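Home | About | Old Posts | Recipes | Wastville Walks | Contact

The smallest bedroom gets a color at last
4th April, by Dumisani Ngubane

So I have finally painted the back bedroom, and I am so pleased with it that I keep finding reasons to walk down the hall and look in. If you've been reading for a while you'll remember that this room has been beige since we moved to Wastville. It was beige when we bought the house, beige when the cousins came for the winter, and beige all the way through the Great Hallway Project, when it was mostly a place to put ladders.

I had three test patches up on the wall for most of March. One was a pale yellow that looked lovely at breakfast and sour by dinner. One was a blue so close to gray that my mother asked when I was going to start. The third was a deep, dusty green from the Velerier range called Mamo, and I knew it was the one within a day. (I then spent two more weeks pretending I hadn't decided. I don't know why I do this.)

The small can cost me 32 dollars, and I bought two of them. I want to stick up for dark paint in small rooms here, because everybody warned me off it. The man at the counter did, my sister did, and so did a woman who was just standing in line behind me! The usual advice is to go white and make the room feel bigger. But this room gets its light from one window on the north side, and white in there looked like the inside of a refrigerator. With the green up, the corners sort of go away. You stop noticing where the wall ends, especially at night with the lamp on, and it feels like a place you'd want to read in.

Prep took much longer than painting, which I should have guessed. There was a line of old nail holes over the bed, plus one crater by the door where somebody had once put up a coat rack and then, I think, changed their mind with a crowbar. I filled them all, let the filler sit overnight, sanded, found I'd sanded a dip into it, and filled again. Then I washed the walls with warm water and a bit of dish soap. Please don't skip that step! The gray that came off onto the cloth was horrifying, and I consider us fairly clean people.

First coat: panic. It went on streaky and looked like pond water. I sat on the step stool eating crackers and wondering if there was enough beige left in the garage to go back. Second coat: joy. It evened right out, and by the time it had dried it was the color on the card, only better, because the card doesn't have afternoon light moving across it.

I cut in by hand with a two-inch angled brush and didn't tape anything except the window. I'm getting steadier. The ceiling line over the closet is the best I've ever done and I'd like it noted somewhere, so I'm noting it here.

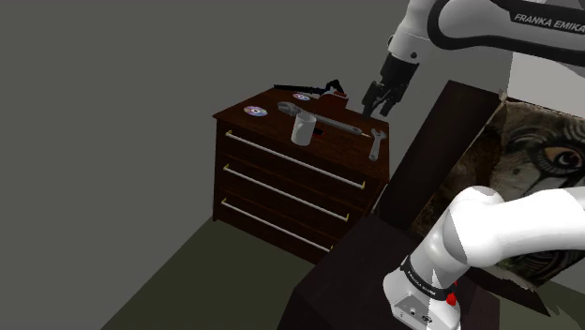

Now for the part I'm still chewing on, which is what goes in the room with all that green. My first thought was pale furniture, to lighten things up, and I had my eye on a birch desk from Stidau until I stood it next to the paint card in the store and it went oddly pink. Darker wood suits it so much better. A dresser in that deep reddish brown, up against a plain gray wall, already looks rich to me, and I think with green behind it the red would really come forward. It's the old trick of opposites on the color wheel, and I love that it works just as well with wood as it does with cushions. So I'm hunting secondhand for something in that shade, nothing too wide, with a top deep enough for a lamp and a pile of books.

The curtains are still the old cream ones and they can stay. I tried them against the wet edge of the first coat (carefully!) and they looked warmer than they ever did with the beige. The rug is another matter. It's orange, it was a gift, and it's currently rolled up in the closet while I work up to a conversation.

Next is the closet door, which I want to paint the same green so it disappears, and after that the baseboards. I've half a can left, so if it stretches I may do the inside of the bookcase too. My sister is coming over to see it this week. She was the one pushing for white, and I've already picked out which lamp I'm going to have on when she walks in.

Older post | Newer post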